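Boards > Robots & Automation > Shows, Demos and Open Days > Hometti open day at the Cetusham gym

New posts Search Members Rules Log in

We use cookies to keep you logged in and to remember which threads you've read. Accept Settings

Hometti open day at the Cetusham gym - anybody else go?

tumbledry_tess
November 20, 2024

So I finally made it to one of these! Hometti ran their open day out in Cetusham and I drove over with my brother-in-law, who only came for the free coffee. If you haven't followed them, they're the people working on the two-armed folding robot, the Flirnus, and this time they held the whole thing in a working gym instead of their shop. I got there early, grabbed a spot near the front and pretty much stayed there all morning.

The short version is that I had a great time and I have questions. They started with the usual talk (slides, a long bit about cloth being hard, you know the one) and then went right into the folding. The Flirnus did hand towels first. Towels it does well, I'd say better than I do when I'm tired. Then they moved to shirts and it got a lot more interesting, because shirts have sleeves and collars and they slide around on you. It got 3 shirts done before lunch. One of them I would have happily put in a drawer. The other two, well, my kids fold like that.

The part I liked best was the human folding. They had people doing the same job by hand, on a bench, on the floor, wherever, and they talked through how they use that to teach the arms. I took a turn too and I've never thought so hard about a T-shirt in my life. You find out that one hand is doing almost nothing except holding things still, and it's the one you'd miss the most.
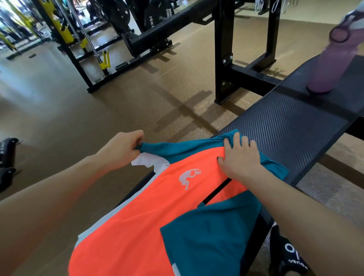 Shirt folding by hand on the weight bench, hands at the collar end.

Anyway the slick shirts are the problem, they said so themselves. Cotton stays where you put it. The sports stuff creeps, and a bench pad is narrow, so whatever doesn't fit hangs over the side and starts pulling the rest with it. I asked if they'd ever just use a bigger table and the answer was that people don't fold laundry on perfect tables, they fold it on beds and couches and whatever's handy. Fair enough, I guess?

Would love to hear from anybody who stayed for the afternoon. We had to leave after lunch.

gripperjaw
I was there, back row, gray hoodie. Good write-up but I think you're being generous. Three shirts in a morning is not a demo, it's a hostage situation. I saw the Camargo arm do shirts at their show back in May and it went through a whole basket while the guy was still talking.

tumbledry_tess
Ha, ok, but was the Camargo one on a flat white table with the shirts already laid out? I watched the video of that and every shirt went down face up and square before the arm touched it.

gripperjaw
It was a flat table, yes. So what? If I buy one of these I'll give it a flat table. I don't need it to work on gym equipment. I don't do laundry on gym equipment.

mossy_servo
I kind of disagree with both of you. The gym wasn't there to be a laundry room. The point (as I took it) was lots of clutter, hard light, shadows everywhere, and a surface that's dark and has a texture to it. If your vision only works over a white table then you don't have vision, you have a white table. I work with pick cells all day and we lost 3 weeks one time to a window. A window! Sun came around the side of the building after lunch and the thing went blind.

I did stay for the afternoon, Tess, so here's what you missed. They ran the towels again with the lights changed and it slowed down but kept going. Then somebody asked for a hoodie and they said no, which I respected. Then there was a pretty long Q&A about price where they didn't give a price.

tumbledry_tess
No price at all?? My brother-in-law owes me a coffee, he was sure it'd be on the last slide.

mossy_servo
Nothing. The number I did write down was 300, that's how many folds they want recorded by hand for each kind of garment before they let the arms try it. Somebody next to me said Camargo gets by with 100. I have no idea if that's true so don't quote me.

gripperjaw
Quoting you forever. And see, that's my point. If one outfit needs three times the hand folding to get a worse stack of shirts, maybe the gym is a nice story for the open day and the white table is the product.

pennyloader
Jumping in as a person with zero robot knowledge who runs the towel service at a small gym (not that one). I would not care one bit if it was slow. Ours come out of the dryer at closing and they sit there till somebody folds them in the morning. A machine that does towels all night, badly lit, with stuff all over the place, and never gets bored? I'd take that today. Shirts I could live without. How loud is it?

tumbledry_tess
Quieter than I figured! There's a whine when the arms lift and a click at the grippers, but we could talk over it fine from the front. I don't know what it would be like in a small room with tile though, a gym has a lot of space to lose noise in.

mossy_servo
Louder in the afternoon for some reason. Or I was more tired. Pennyloader, ask them about the towel size, the ones they used were all the same and pretty small. I'd want to see it with big bath towels before getting excited.

pennyloader
Ours are mixed, of course they are. Thanks, I'll write to them.

gripperjaw
Ok I will give them one thing. When it dropped the second shirt it went and got it again without anybody touching it. The Camargo one never dropped any, so I can't tell you what it does when that happens. Probably just waves at the table.

tumbledry_tess
I forgot about that! The whole front row clapped. And I still say the folding by hand was the best part. If they do that again, go take a turn, even if you think it sounds silly. I've been laying shirts out collar first ever since and my stack looks the same as it always did but I feel very scientific.

bluntnosepliers
Did they say when the next one is? I signed up for the mailing list and all I've gotten is the thing asking me to confirm I signed up for the mailing list.

mossy_servo
They said spring and then the guy next to him made a face. So summer.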